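## 6. Washing and reshaping your sun hat

Okay, you've sewn the brim on and worn the thing all summer, so now it needs a bath! I wash mine by hand in the sink because the machine chewed up my first one (sorry, Tatu, I know you warned me).

1. Fill the sink with cool water and a small squirt of dish soap.
2. Push the hat under and let it soak for 20 minutes.
3. Rub the inside band with an old toothbrush. Sweat loves to hide there.
4. Rinse it twice, then squeeze. Don't wring it!

> **Caution:** Dark linings can bleed. Dab a hidden spot with a damp white cloth first and check for color. 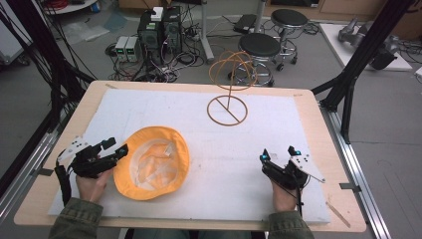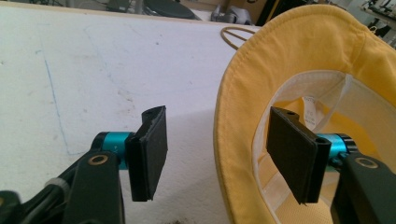

5. Roll the hat in a towel and press down hard.
6. Set it over an upturned bowl, smooth the brim with your palms, and leave it overnight.

**Note:** If the brim dries wavy, I iron it on low through a thin cloth, going in little sections. Khalil swears by spray starch, and I'll admit his brims look better than mine. Try it on a scrap before you go wild with the can.

Patching worn seams is in section 7.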